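Fivberg 斜壁浅箱 台面安装与使用手册
第3章 摆放、固定与装物

本章假定箱子已经拆封,并且放在木质台面上。宣传单上写着“即放即用”,编者对这四个字有保留:箱壁是斜的,手一碰箱沿,箱子就容易挪位。请照下面的步骤做,不要只凭宣传单。
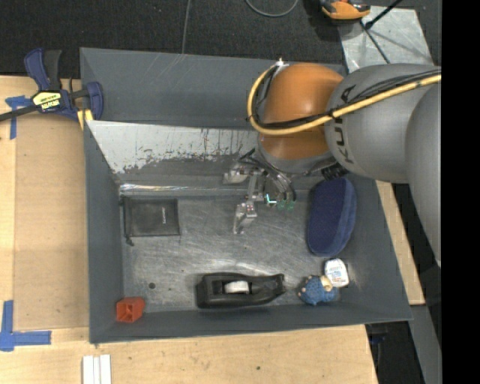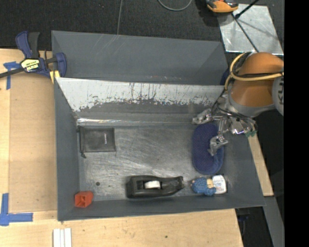
两张图中都有夹在左上方的长杆夹,以及箱底的黑色胶带座和蓝色小毛绒玩具。

3.1 固定箱体

1. 把箱子放到台面上,长边与台边大致平行。箱子一端可以略微伸出台边,但伸出的那一端不得承重。

2. 用长杆夹夹住箱沿和台面。包装内附的 Rumness 夹子力度够用,说明卡却说“徒手拧紧即可”。拧到手感发紧之后,请推一下箱子的对角,箱子还动就再拧半圈。

3. 在箱角外侧的台面上贴蓝色美纹纸胶带,转角处贴成L形。这样箱子拿走清洗以后能放回原处。

4. 隔天再推一次。木台面会被夹口压出浅痕,夹子因此变松的情况并不少见。

注意:有人建议只贴胶带、不用夹子。胶带只能标位置,不能承力,请不要这样省事。

3.2 箱底与箱壁的状况

使用过一段时间的箱子,箱底会有划痕,内壁会有发白的磨痕和褐色的污迹。Skendari 牌清洁膏的包装上声称能“恢复如新”。编者在货号3248的箱子上擦了15分钟,污迹淡了一点,划痕一条没少。

5. 先用干布擦掉浮灰,再用拧干的湿布擦内壁,最后擦箱底。

6. 褐色污迹先不要急着断定是锈。用湿布角按住片刻再擦,能擦掉的就是脏东西。擦不掉并且摸着粗糙的,按锈处理,用细砂纸轻磨。

7. 划痕不必处理。它不影响放东西,越磨面积越大。

警告:不要用钢丝球。换货条款第19条把钢丝球造成的损伤排除在外,这一条印得很小。

3.3 放入物品

随箱的“推荐布局卡”画了26个格位,每样东西都有固定位置。编者试用之后不推荐照搬:箱底没有隔断,东西稍一碰就离开自己的格子。下面的放法要求低一些,也更容易坚持。

8. 先放平的东西。黑色方形的扁平物件贴着箱底放,靠左侧,上面不要压别的。带短绳的,把绳子理到物件旁边。

9. 再放有分量的。胶带座横放在靠近身体的一边,胶带卷朝着顺手的方向,取用时不必整个拿出来。

10. 毛绒玩具放在胶带座右边。它不怕挤,可以当软垫用,但别指望它挡得住重物。

11. 带标签的白色小容器紧挨着玩具放。立着放容易倒,躺着放容易滚,两种放法都谈不上理想,选哪一种看里面装的是什么。装液体的一律先检查盖子。

12. 深蓝色的椭圆形软物放在右侧,四周留出手指能伸进去的空隙。这一件最常被放得太靠箱壁,斜壁会让人误以为空间够大,伸手去拿时才发觉不好下手。

13. 小块的东西,例如红橙色的空心方块,放进左下角。角落里的小东西容易忘,收拾时从这个角开始查。

提示:长条形的零散物件,例如白色细条,可以并排摆在箱外的台面上。放进箱里会横在别的东西底下,每次都要翻。

3.4 日常检查

14. 每次用完,看一眼箱体有没有离开胶带标记。离开了就先松夹子,把箱子推回原位,再夹紧。不要夹着硬推,台面会被刮花。

15. 胶带翘边时整条换掉,旧胶带上面不要再贴一层。

16. 箱底如有小孔,请不要用胶带封住。Phetsri 经销商的网页称封孔可以“防尘防潮”,编者没有见到任何依据。水从孔里漏下去,总比积在箱里好发现。细小零件请先装进袋子,再放入箱内。

17. 网上流传的“每周上一次蜡”可以不做。上过蜡的箱底更滑,胶带座这类东西反而放不稳。

本章修订日期:2019年1月23日,星期三。布局卡预定四月改版,改版之前以本章为准。改版之后请先拿几样东西试放,再决定要不要照卡片来。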